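4.2 The rack as a negotiated surface

Of all the objects our households complained about, the dish rack drew the longest entries. The diaries collected by Onyshchenko and Antoniuk run to 1,473 entries, of which 322 concern washing up, and a good share of those concern where a plate should go once it has been washed. Participants who had nothing to say about rent or noise could manage up to 500 words on the correct angle of a saucer.

We follow Prokopenko in separating loading by order of arrival (the plate goes wherever the hand happens to be) from loading by plan. Most people claim the second and practise the first. The planner's rack tends to have its plates on edge at one end, the largest at the front, with the other end kept clear for bowls and pans that may or may not ever turn up. Figure 3 shows a rack with its plates gathered in this way.

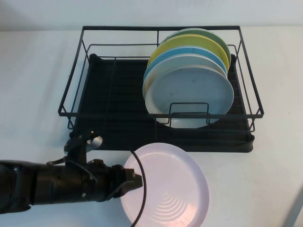
Figure 3. Five plates on edge in the right half of a black wire rack, with a further plate lying flat on the table in front.

The clear end is a matter of some feeling. In the Hrynyshyn flat it was known as "the reserve", and a mug left there overnight was grounds for a note on the fridge. Levchenko reads this as territory. We are less sure - it may only be that bowls are awkward and people remember the last time one slid into the sink.

Colour came up more often than we had planned for. Households with mixed sets used it to assign blame, a yellow plate being easier to trace to its owner than one of eight white ones. Two households had bought odd plates for exactly this purpose in September and had stopped speaking of it by the second diary.

The plate that has not yet been racked deserves a category of its own. Pasichnyk's coding scheme calls it "pending", and the participants called it several other things. A pending plate lies flat, takes up more of the worktop than any racked one, and was held by every respondent to be somebody else's.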